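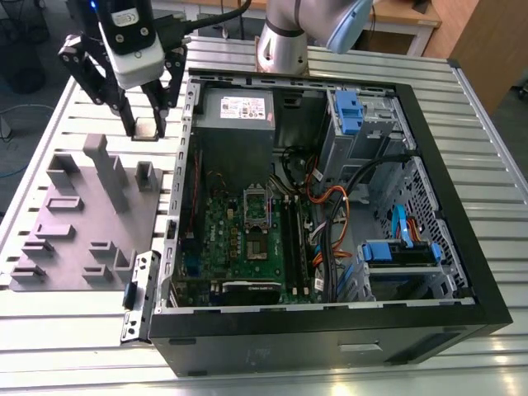

Udari readers of the last edition wrote in to ask why a repair book starts with taking things apart when the job is nearly always putting something back. Fair question. Short answer – you can't seat a part in a socket you haven't looked at.

Print this page | E-mail this page

CHAPTER 3
The Open Case

Before you start. Power cord out, side panel off, tower on its side so the board faces up. Screws in a cup. Touch bare metal first, every time, even if you only stepped away for a minute.

What you'll learn
Finding the socket, the memory slots and the power supply in any tower
Reading a board before touching it
Handling a processor by its edges

Most of the chapter is about the socket. Small thing, easy to ruin. The metal frame around it holds the processor down, and it has to be fully open before anything goes in. No force. If it doesnt drop in flat, it's turned wrong – lift it straight up and check the corner mark.

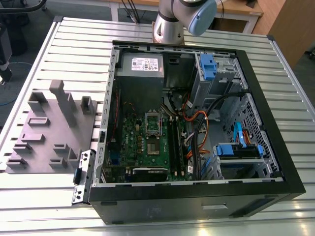
Memory comes after the processor, and cables after that. Power leads are the ones that get in the way, so push them to one side and keep them there. Drive cables can wait untill section 3.4.

Students on the Brundideck course do the exercise on page 23 in pairs, one reading, one working. Then swap. The Wamine workbook has extra practise sheets, same numbering as here.

Key words: socket, retention frame, expansion card, drive bay. Look them up now if any are new.

3.1 Where everything sits

Start at the power supply. Follow the thickest bundle of wires from there to the board.

Print | E-mail to a colleague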